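Natness Shared Workshop
Two-Arm Cloth Handling Build: Progress Report to the Clenatura Small Projects Fund
March 2023

1. Purpose of this report

This report covers the second phase of the cloth handling build supported by the Fund. It sets out the work completed, the spending to date and the matters on which the workshop requests a decision.

2. Work completed

Both arms are now installed on a common rail inside the enclosure. In the first phase each arm stood on its own bench plate, and the distance between them changed whenever a plate was moved. The rail has removed that source of error, and the alignment check carried out at the start of a session has been shortened accordingly.

The enclosure has been lined with patterned wallpaper on the back and side walls, and a marble-patterned floor has been fitted. The application proposed plain gray panels. Members asked for a busier background so that the software would be tested under conditions closer to a furnished room, and the change was made within the existing materials budget.

Practice material consists of household garments and cloths donated by members. The set includes plain and printed pieces in several weights.

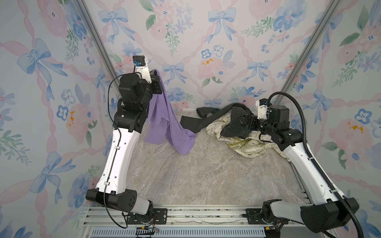
Trials in this phase were limited to two tasks: lifting a single cloth by one edge, and separating one piece from a pile. A total of 152 trials were logged. Of the 90 edge lifts, 41 met the standard set in the application, under which the cloth must be held clear of the pile until the operator ends the trial. The remaining trials were separation attempts. These have not yet been scored, as the scoring sheet had to be rewritten after the first sessions and the earlier entries must be converted.

Most failed lifts involved thin cloth slipping from the fingers or a second layer being picked up with the first. New finger pads have been ordered from Vakau and will be fitted on one arm only, to allow a comparison.

3. Cabling and safety

Cable routing remains unfinished. The workshop's electrical inspection noted that wiring near the arm bases should be secured and labeled before the equipment is used during open hours. Until this is done, the arms are powered only when two trained members are present. The emergency stop was tested at the beginning of the phase and performed as required.

4. Spending

Spending is within the approved amount. The rail cost more than planned, and the difference was met from the sum set aside for lighting. An unspent balance of 30 percent is carried forward. Receipts are attached as Annex A.

5. Decisions requested

The Fund is asked to approve the transfer from lighting to mechanical parts described in section 4. It is also asked to agree that the folding task be moved to the third phase. The control software, based on the Choi package, requires an update before both arms can hold the same cloth safely.

Annex A: Receipts
Annex B: Trial log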